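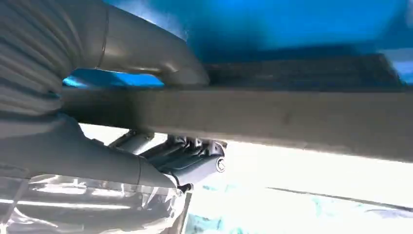

¿Qué se ha comparado en el ensayo de Villalobos?
Dos pinzas para brazo robótico, la Dakudano y la Damilix, montadas por turnos en el mismo brazo y con el mismo controlador, para saber cuál de las dos conviene más en trabajos con piezas de forma irregular.

Zararik presenta los resultados de su primera comparativa de pinzas

Villalobos, miércoles 16 de octubre. La empresa de integración robótica Zararik ha dado a conocer los resultados de la comparativa de pinzas que ha realizado en su centro de ensayos de Villalobos. El trabajo ha ocupado 22 jornadas y suma 3.000 ciclos de agarre, repartidos a partes iguales entre los dos modelos.

La comparativa parte de una petición de varios clientes del sector de la manipulación ligera, que debían elegir pinza para instalaciones nuevas y solo disponían de las hojas de características de los fabricantes. Esas hojas indican fuerza y apertura, pero dicen poco del comportamiento de la pinza cuando tiene que entrar por debajo de un travesaño o sujetar un objeto que no ofrece caras planas.

El protocolo incluye 47 tareas. Una parte consiste en coger y dejar objetos sobre una superficie despejada. Otra obliga a trabajar cerca de barras, bordes y paneles, con poco espacio para girar la muñeca. Las tareas se ejecutaron en el mismo orden con las dos pinzas y se repitieron después en orden inverso.

La Dakudano obtuvo mejor resultado en las tareas de acceso estrecho. Completó más agarres al primer intento y necesitó menos correcciones de trayectoria. La Damilix fue más rápida sobre superficie despejada y mantuvo la posición de cierre con menos variación a lo largo de la jornada. En objetos lisos y redondeados ninguna de las dos alcanzó el nivel que Zararik se había fijado al redactar el protocolo.

En total se registraron 171 agarres fallidos. El informe los clasifica por causa: deslizamiento del objeto, contacto con un obstáculo antes del cierre y error en la estimación de la posición. Este último grupo no se atribuye a las pinzas y se recoge en un apartado propio, dedicado a la cámara de muñeca. 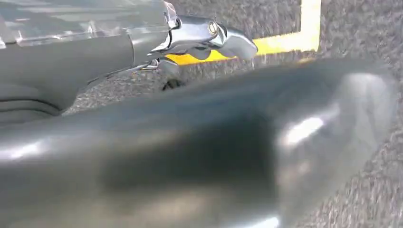
Zona de ensayo de Zararik en Villalobos, con cinta amarilla sobre la moqueta.

Además de las pinzas, el equipo técnico ha revisado dos colocaciones de la cámara de muñeca. La primera, más próxima a los dedos, da buen detalle del punto de contacto, pero la propia pinza tapa una parte considerable de la imagen. La segunda, más retrasada, deja ver mejor el entorno y complica la lectura de la distancia en los últimos centímetros. Zararik empleará la segunda como configuración de partida y reservará la primera para tareas de precisión.

También se han anotado los efectos de la iluminación. Con luz intensa de fondo, las superficies blancas y los materiales transparentes perdían textura en la imagen y la estimación de la posición empeoraba. El informe recomienda fijar la exposición de la cámara antes de cada serie y no dejarla en automático.

El controlador no se modificó durante la comparativa. Los límites de fuerza y velocidad fueron idénticos en ambos casos, aunque la Damilix admite valores superiores. La empresa advierte de que, por este motivo, los tiempos publicados no deben leerse como el rendimiento máximo de cada modelo. 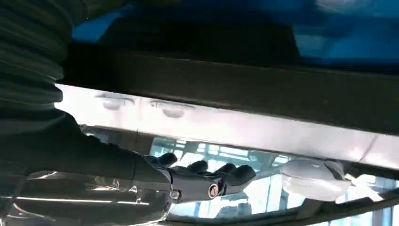

¿Se puede cambiar de pinza sin volver a programar el brazo?
Depende de la tarea. En las de recogida sencilla basta con actualizar las medidas de la herramienta y su peso en el controlador; en las de acceso estrecho hay que revisar además los puntos de aproximación, porque los dos modelos no ocupan el mismo espacio.

Los ensayos continuarán en noviembre con una segunda serie dedicada a los objetos lisos. Se probarán recubrimientos distintos para los dedos de ambas pinzas y se repetirán las tareas que acumularon más fallos. El resto del protocolo no cambia, de modo que los datos puedan compararse con los publicados ahora.

El informe completo, con la relación de tareas y la clasificación de fallos, está a disposición de clientes e integradores que lo soliciten a Zararik. Las empresas interesadas en aportar piezas propias para la segunda serie pueden hacerlo hasta el cierre de este mes. Las piezas se devolverán al terminar los ensayos y sus resultados solo se publicarán con autorización del propietario.

Sobre Zararik
Zararik diseña e instala células robotizadas para manipulación ligera y realiza ensayos de pinzas, cámaras y controladores en su centro de Villalobos.

Contacto para medios: departamento de comunicación de Zararik, Villalobos.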